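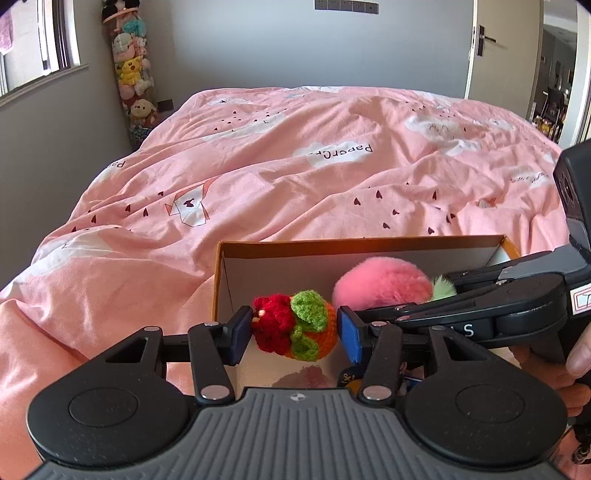 Drukthorpe hand grippers, a pair: review after one month of home use

I bought the Drukthorpe pair in April, after a long time of reading and not deciding. My use is small. I record tasks by hand at home, and later I train a policy on the recordings and try it on an arm. I don't have a laboratory. Most of my recordings are of soft things going in and out of boxes, because soft things are what I want the arm to learn.

Before this I used remote control, with the Hornar leader arm. It is a good machine but slow for me. To put one toy in a box I needed many small corrections, and the recording was full of hesitation. With a gripper in each hand I do the same work at almost my normal speed, and I feel the resistance in my own fingers. For this alone I would not go back.

Fingers

The blue finger pads are the best part. A crocheted strawberry is a difficult object: it is light, it gives way under pressure, and the yarn catches on everything. The pads press on it from two sides and I can feel when it is enough. With my older Trurus set I always squeezed too much, and in the recordings every toy looked like it was being punished.

The pads do collect fibers. Fluffy pom-pom things are worse than crochet in this respect. I wipe them with a damp cloth after every 10 recordings, and I let them dry before I continue.

Weight and handle

One gripper is comfortable. Two grippers are comfortable for a shorter time. After 55 minutes my right wrist asks for a break, and I have normal size hands. A person with small hands should try the handle before buying, if there is a possibility. The trigger is a little stiff when new and became softer in the second week.

Working with two

This takes practice. The jaws are long, and inside a small cardboard box they meet each other very easily. In my first evening I spoiled many recordings this way. Now I bring one gripper in from the side and keep the other one more upright, and I move them in turns when the box is narrow. I would like a shorter jaw as an option - even a few centimeters less would help.

Software

The recordings go into the Srour app, which is simple and sometimes too simple. You can't rename a group of recordings together. You can mark a bad one immediately, and this I use a lot. At this moment I have 3,848 recordings and the list opens slowly, but it opens. For one task, toy from box to bed, I used 300 good ones and the arm learned to pick up the toy. Putting it down gently is still a problem. I think the fault is in my demonstrations, where I am letting go too early.

The manual

Short, with clear drawings. The page about calibration should come first, and it is near the end. Do the calibration before anything else, and repeat it when you change the pads.

Would I buy it again? Yes, the pair. If your tasks need only one hand, take a single gripper and spend the rest on spare pads - they are sold separately, and mine have already some marks on the left side.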